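Water Use in Shared Student Kitchens: Gultbridge and Praswood Halls

3. Method

Both halls have cold-water meters on the kitchen supply pipe, read at 7 a.m. and again at 10 p.m. for 45 days, ending in December. Residents were told that readings were being taken but were not asked to change their habits. Gultbridge kitchens have standard mixer taps. Praswood kitchens were fitted with Arier flow restrictors before the study began. Readings from the hot supply were left out, as the Praswood boiler also feeds the showers.
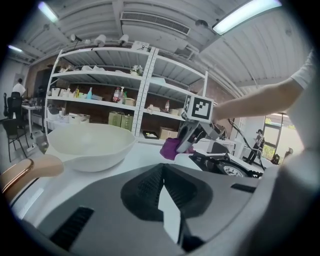
3.2 Washing-up and cleaning

A short questionnaire asked whether residents washed dishes in a bowl or under a running tap, and how often the hob and worktops were wiped down. It was returned by 50 residents. Answers were grouped by hall and compared with the evening readings only.

4. Results

Mean daily use was 1,032 litres at Gultbridge and 981 litres at Praswood, a difference of 51 litres. Most of it fell between the morning and evening readings. Overnight use was nearly the same in both halls. 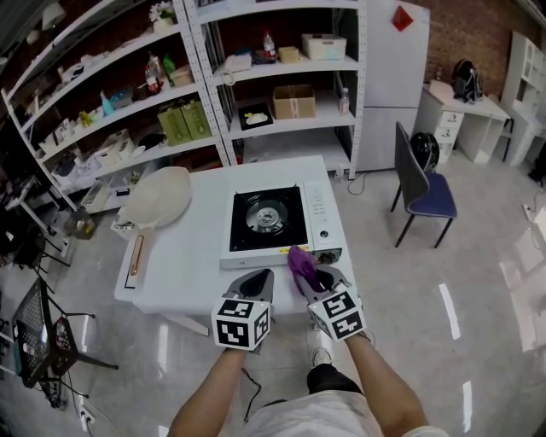

The difference is smaller than the restrictor rating would suggest. One possible cause is that filling a pan or bowl takes the same volume at any flow rate, so only running-tap use is reduced. The Noh method for separating the two kinds of use needs readings every minute, and our meters could not supply these.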